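Vamix Gripper Sim Pack for Clubs and Classrooms

From the Skarkham shop, page updated 26 Jul 2020
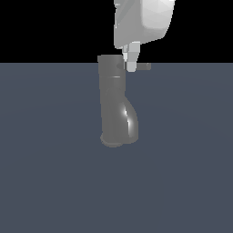 I run the robotics club at Zutcombe, and I put this pack together because my own students kept asking to take the club home with them. We have one real arm and a lot of kids, so you can guess how much time each one gets on it! With the sim they can all be grabbing things at once, on whatever laptop they've got, and then when their turn comes on the real arm they already have a plan.

The pack has one job, which is picking stuff up. You get a two-finger gripper, a flat floor, a black background and a folder of parts to practice on. It's plain on purpose (my first version had a whole workshop modeled around it, with shelves and a window, and it crawled on the older machines). The pipe fitting with the side lever is lesson 3, and it's the one the kids argue over the most. Do you come straight down on the rim? Do you go for the straight section under it? What do you do about that lever sticking out, and the big bulge lower down? I've heard very loud opinions on all of these.

What you get

The Vamix simulator, installer for Windows and Linux
30 practice objects, from a plain block up to the mean ones
Lesson sheets to print, plus my teacher notes
A scoring script for club contests
A license for every computer in one classroom, with home use for those students

Price: $201 for a classroom, $269 if you want the Mutiso contest add-on with it. Both are one-time payments. I hate subscriptions and so does my school's office.

How we use it

Each student picks an object, writes down where they think the fingers should go, and then types in the approach: position, angle, how wide to open, how far to close. Hit run and watch. If the object comes up and stays up through the lift, it scores. If it tips over, slides out or goes shooting across the floor (this happens, and they love it), you change one number and go again. I make them change only one number at a time. Jonas Prantl, who teaches the group after mine, lets his change everything at once, and his room is a lot noisier, so make of that what you will.

The writing down part matters more than I expected. By May my kids had notebooks full of little sketches of grips, and when somebody got stuck I could flip back a few pages with them and find the spot where things went sideways.

The Mutiso add-on

This one is for clubs that like to compete. It adds a timer, a shared scoreboard and a mode where the object gets turned to a new angle before every try, so you can't just save the numbers that worked last time. Hajar Abdelaziz wrote it when she was a student helper with us, and she still fixes it when I break it. Her contest rules are in the folder too. Change them however you like, we do.

What you need

Any laptop that can play a simple 3D game will be fine. The models are low-poly, so you'll see flat facets on the gripper, and that keeps things moving on cheap graphics. Tablets and Chromebooks won't run it, sorry. Students should be okay with typing numbers into a text file. No coding needed until lesson nine, and after that it's short Python scripts with most of the lines already filled in.

Can I add my own objects? Yes, please do! Save them as STL files, drop them in the parts folder and restart. Keep them simple or the contact math gets slow. One of my students modeled her own shoe and it's still a club favorite.

Will grips that work here work on a real arm? Sometimes. Friction is the big difference, and rubber fingertips forgive a lot that the sim doesn't, and the other way around too. There's a page on it in the teacher notes.

To order, use the school purchase form or send a note through the Skarkham contact page. I answer those myself, usually in the evening after club.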